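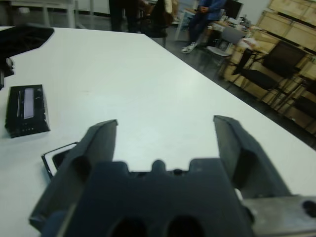 Technik zum Anfassen

Zu Besuch in der Roboterwerkstatt

Im Oktober hat die Firma Madudix in Uvness ihre Halle geöffnet. Kinder ab acht Jahren durften zusehen, wie Roboter das Greifen üben. Wir waren dabei und haben aufgeschrieben, wie das geht.

Was macht ein Greifer?

Ein Roboterarm hat am Ende ein Werkzeug. Manche Arme halten eine Schweißzange, andere einen Pinsel oder einen Saugnapf. Bei Madudix ist es ein Greifer. Er hat zwei Finger, die sich aufeinander zu und wieder auseinander bewegen. Sind sie weit gespreizt, ist der Greifer offen. Fährt der Arm über einen Gegenstand und schließt die Finger, kann er ihn festhalten und hochheben.

Du hast an jeder Hand fünf Finger und spürst mit der Haut, ob ein Becher glatt oder rau ist. Der Greifer spürt das nicht. Er misst nur, wie weit seine Finger auseinanderstehen und wie stark der Motor drücken muss. Daraus berechnet der Computer, ob etwas zwischen den Fingern steckt.

Wie sieht der Roboter?

Nahe am Greifer sitzt eine kleine Kamera. Sie fährt immer mit. Darum sind die beiden Finger auf ihren Bildern unten zu sehen und der Tisch liegt dahinter. Auch der Raum hinter dem Tisch kommt mit aufs Bild: Stühle, ein Schreibtisch mit Monitor, Holzkisten und Leute, die warten oder zuschauen. Von ihnen sieht die Kamera aber nicht alles. Die Köpfe fehlen.

Für uns ist sofort klar, was zum Tisch gehört und was dahinter liegt. Ein Computer muss das lernen. Für ihn besteht ein Bild zuerst nur aus vielen farbigen Punkten. Eine schwarze Schachtel auf einem weißen Tisch ist leicht zu finden, denn hell und dunkel liegen weit auseinander. Schwieriger wird es, wenn sich Licht auf der Platte spiegelt. Ein heller Fleck kann für den Computer wie ein Gegenstand aussehen. Schwierig ist es auch, wenn ein Finger des Greifers etwas verdeckt.

Wie lernt der Roboter?

Das Programm heißt Darko. Es lernt aus Beispielen. Bei jedem Versuch werden die Bilder der Kamera und die Bewegungen des Arms gespeichert. Im Raum mit dem weißen Tisch sind so bis zum Besuchstag 2.903 Versuche zusammengekommen. Bei 793 davon ging der Griff daneben. Auch diese Versuche werden aufgehoben, damit Darko gute und schlechte Griffe unterscheiden lernt.

Ein Versuch läuft so ab: Der Arm fährt an seinen Startpunkt. Das Programm sucht sich auf dem Kamerabild einen Gegenstand aus. Der Arm senkt sich, die Finger schließen sich, und der Arm hebt sich wieder. Danach wird alles neu hingelegt, und es geht von vorn los.

Was gilt für Besucher?

Solange der Arm eingeschaltet ist, fasst niemand auf den Tisch. Alle bleiben hinter der Tischkante. Für den Notfall gibt es einen roten Knopf, der den Arm sofort anhält. Jacken und Taschen bleiben auf den Stühlen.

Wörter zum Merken

Greifer: das Werkzeug am Ende des Arms, mit dem der Roboter etwas festhält.
Handgelenk: das letzte Gelenk vor dem Greifer. Es dreht ihn in die richtige Richtung.
Sensor: ein Bauteil, das etwas misst, zum Beispiel Licht, Kraft oder Abstand.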